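About Skuleo

Skuleo is a small company in Guletville that teaches robots to do housework by doing the housework in front of them. We started with 9 people and one robot arm, which spent its first October dropping spoons. The arm has been replaced. Most of the people have not.

Our method is old-fashioned. A person does the chore by hand, recorded from head height so that a robot can learn from the same view. Later, at our workshop in Skusdale, an operator puts the robot through the same chore by remote control, usually more slowly and with more sighing. 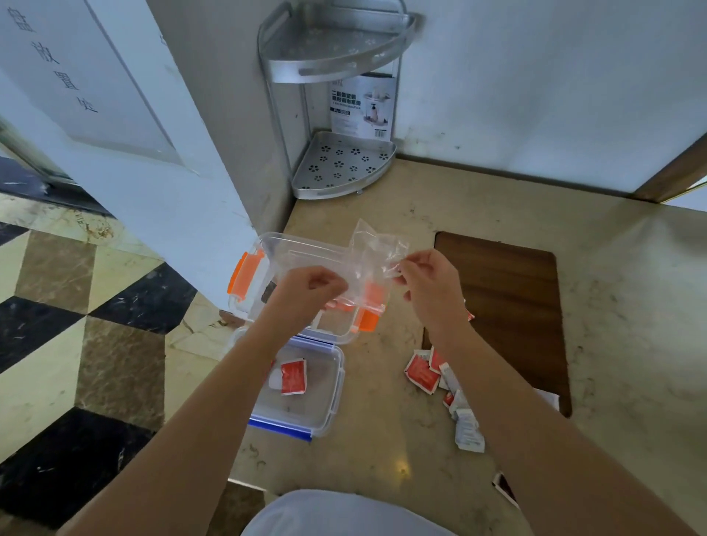

Sorting sachets: getting to grips with the bag.

Small packets are a favorite subject of ours. They slide and they overlap. Resealable bags are worse, being clear, floppy and shiny all at once. Our library holds 188 recorded sessions of people handling things of this kind, and the operators have opinions on every one.

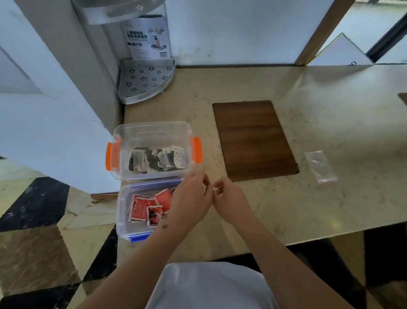
Reading time: 2 minutes, or one sachet by robot

Fingertips are where the lessons get hard. Two hands pinched together over a counter look like very little going on, and a robot copying them has to work out which part of very little matters. We ask our demonstrators to work at their normal pace and to leave their mistakes in. They have been generous with the mistakes.

Gallagher, our remote-control rig, takes up most of the back room in Skusdale and is named after the street it was delivered to by accident. New operators spend 44 hours on it before their work counts. It is a patient machine and makes everyone look clumsy.

We take on projects from kitchens, stockrooms and research labs. If you have a dull task that somebody still has to do by hand, write to us through the contact page and tell us how dull.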